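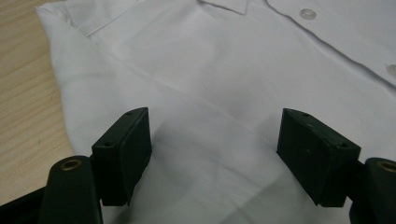
Progress report to the Quiambao fund
Shirt handling: collection of hand-held gripper examples
Prepared by Alfredo Lumbao, Posstead
May 9, 2023

Where we are

We have 685 recorded examples of a person working on a button-up shirt with the hand-held gripper. The plan submitted in January promised that many by the end of this period, so on paper we are on schedule. I would ask you to read the rest before taking comfort in that, as I don't think the number means what the plan assumed it would mean.

Of the 685, Mark Anthony Cruzado and I have reviewed every one at normal speed. We rejected 245. That leaves 440 I would be willing to train on, and I have doubts about a fair share of those too.

What was rejected

Most of the rejected examples fail for one dull reason: the fingers close and come up with nothing, the operator tries again, and the second or third attempt is the one that works. The original protocol counted these as good because the shirt ended up where it was supposed to be. I disagree with the protocol. A system trained on them will learn to peck at the cloth. Mark Anthony's view is that a few recoveries are worth keeping, so that the system has seen what to do after a miss. He may be right. We have set aside 58 of the rejected recordings that show one clean miss followed by one clean grasp, and will test with and without them. Until that is done I would not count them in either column.

The others were rejected for late starts, a hand over the lens, or a shirt that had been laid down so differently from the instructions that the task was really another task.

The grasp itself

The part of the job that gives trouble is the first pinch. The shirt is flat, the table under it is hard, and the pads are blocky compared with fingertips. An operator has to come in low with the jaws open, press a little, and close so that a ridge of fabric rises between the pads. Come in too high and the pads meet over the cloth. Press too hard and they drag the whole garment along the table, which spoils the starting position for everything that follows.

White fabric on a pale table makes this harder to judge from video. The creases are faint and the shading is soft, and in some recordings neither of us could say at which moment the pads took hold. If two people who know what they are looking for can't agree on the moment, I am not sure what we expect the model to find there. Gostance, who supplied the labeling tool, suggest marking a window of time instead of a single point. We tried it on 20 recordings. It brought our labels closer together, as a wider target always will, and I don't yet see that it told us anything new about the grasp.

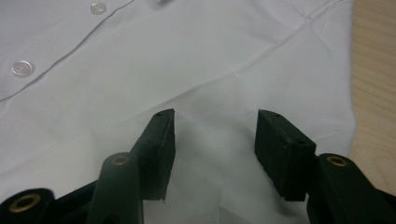 Pads on either side of a soft rise in the fabric, with the placket and two buttons at upper left.

Buttons and the placket are useful landmarks for a reviewer, and I worry they are equally useful to the model in the wrong way. In far too many of our examples the shirt is laid with the collar away from the operator and the front opening within view. A model could learn "go a certain distance from the buttons" and look very capable until someone hands it a T-shirt. I raised this in January and was told variety would come with volume. It hasn't. Volume has brought us more of the same, because operators fall into a routine and lay the shirt down the way they laid it down last time.

On the early training result

You will have seen the note from Takham reporting that a first model trained on our data "handles shirts reliably." I would not repeat that to your board. The test used the same table and the same lighting as the collection, and the shirt was put down by one of our own operators. I watched it. The motion looks good, and it looks very much like our operators' motion, pauses included. Whether it understands anything about cloth is a question that test could not answer. I have asked Takham for a repeat with a colored shirt on a darker surface, laid down by somebody who has never worked on this project. They agreed but have not given a date.

Spending

Staff time is within budget. Review took much longer than planned, since the plan allowed for sampling and we ended up watching everything. I moved hours from collection to cover it and would do so again. Equipment spending is under, mainly because we have not bought the second gripper. I would like to hold that purchase until we know whether the present pads are the right shape. Scuffs and small nicks do show on them, and I can't tell you at this point whether wear changes the grip enough to matter. Mark Anthony thinks not. We have no measurement either way, and one should be made before anybody orders a duplicate.

What we propose for the next period

Stop counting total recordings as the main measure. Report accepted recordings, with the reasons for each rejection.

Change the starting layout by written card. The operator draws a card before each recording and lays the shirt as shown, including face down and with a sleeve folded under.

Add shirts that are not white, and at least two garments without buttons.

Have a second person label the moment of first grasp on every accepted recording, and publish the disagreement along with the labels.

None of this needs more money. It does mean the headline figure will grow more slowly, and I would rather you heard that now than at the next review. If the fund still wants the total promised in the plan for the end of the year, we can produce it, but I would expect to throw out a similar share and would say so in the report.

Decision needed from you: approval to replace the volume target with an accepted-recordings target, and approval to delay the second gripper. Mark Anthony has the full rejection list and can send it on request.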